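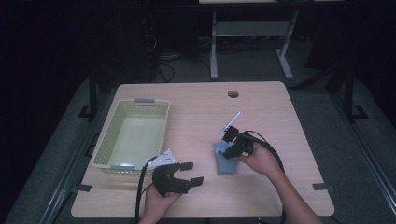
Fig. 1. Hand-held grippers in use at the table. Left gripper open, right gripper closed on the soft blue piece.

Unit 4: Setting up and looking after the hand-held gripper station
Instructor: Dwayne Van Dusen, Leltum lab

Each gripper carries a marker plate on top and a black cable. Most faults reported at this station come down to one of the two.

Before a run
Check the clamps along the table edge by hand. If one moves, tighten it and redo the table zero in Virnex.
Look at both marker plates from the side. A bent plate gives a steady offset in the wrist angle. Replace it; do not bend it back.
Wipe the plates with a dry cloth. Solvent lifts the dots.
Leave enough slack in each cable to reach the far corners of the table.
Put the basket on the left and start with it empty.

Finger check
Open and close each gripper 40 times with nothing between the fingers. The closed reading should come back to the same value. If it drifts, open the housing and look for lint on the slide.

Service
Fingers are cleaned every 660 cycles and the slide is greased at 2000. Write the count in the station log before resetting it. The right gripper was at 1532 when we took over the station in June, so its grease is due first.

Spare plates are in the Kasprzak drawer. Cables have to be ordered from Rakotthorpe.

For next time: read the section on table zero and bring your log sheet.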